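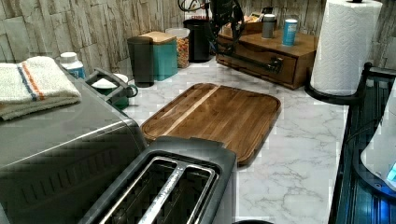 A two-slot toaster on a marble-look countertop, in front of a stacked-stone backsplash.

Search this site Enter keywords Go

The Circuit Behind the Counter

By Delwyn McKinnon
September

Last updated 4:15 p.m.

Most kitchen wiring complaints begin with a breaker that trips at breakfast. The householder blames the breaker. The electrician looks first at what is plugged in, then at which receptacles share a run of cable, and usually finds that the arithmetic was against the circuit from the day the counter was laid out.

A 20-amp branch circuit at 120 volts has a nominal capacity of 2,400 watts. A slice toaster may draw 800 to 900 watts, and a countertop oven commonly draws 1,500 or more. Run both from the same circuit and there is little left for a kettle. A thermal-magnetic breaker tolerates a modest overload for a while, and for that reason the trip often comes several minutes into cooking. The delay makes the fault look random.

In Brirkum, where much of the housing went up in a single decade, the pattern is easy to trace. I spent part of the summer with the wiring records for the Dreston tract, a development of 759 houses built from two floor plans. Both plans put two small-appliance circuits in the kitchen, as the code of the day required. In the smaller plan, one of them serves the refrigerator, the dining room and a single receptacle by the back door. The other feeds the entire working counter. On paper the kitchen has two circuits. For anyone making toast it has one.

The larger plan alternates the circuits along the wall, so that adjacent receptacles are on different breakers. The extra cable costs little during construction. Adding it later means opening the wall or fishing from the basement, and a tiled or stone-faced backsplash raises the price further. One contractor's bid for a retrofit on Uderitz Street came to $2,178, with nearly half of that going to removal and repair of the wall finish.

Receptacle condition matters as much as layout. Contacts lose tension with use. A worn contact has higher resistance, and the heat it produces rises with the square of the current. At the current of a phone charger the effect is negligible. At 12 amps it can discolor the faceplate. A plug that slides out with no effort, or a cover that is warm after use, is grounds for replacing the device. Back-wired push-in terminals from the older houses should be moved to the screw terminals at the same time.

Ground-fault protection is a separate question and is often confused with overload. A GFCI device compares current on the hot and neutral conductors and opens when they differ by a few milliamps. It does nothing about too many appliances. If the button on the receptacle has popped, suspect leakage in an appliance or moisture in a box. If the handle at the panel has moved, suspect load first.

Mapping a kitchen takes 30 minutes and a plug-in lamp. Switch off one breaker, test both halves of every receptacle, and write the breaker number on the back of each cover plate. Some older boxes are split, with the upper and lower outlets on different circuits, and these need a two-pole breaker or a handle tie. The Takagi panels fitted in the early Dreston houses have their directories printed on card, and many of the entries read only "plugs."

With the map in hand, the cheapest correction is to move one heating appliance to a receptacle on the other circuit. An extension cord across the counter is a poor substitute. Where no second circuit reaches the counter, run the heating appliances one at a time until a new cable can be pulled.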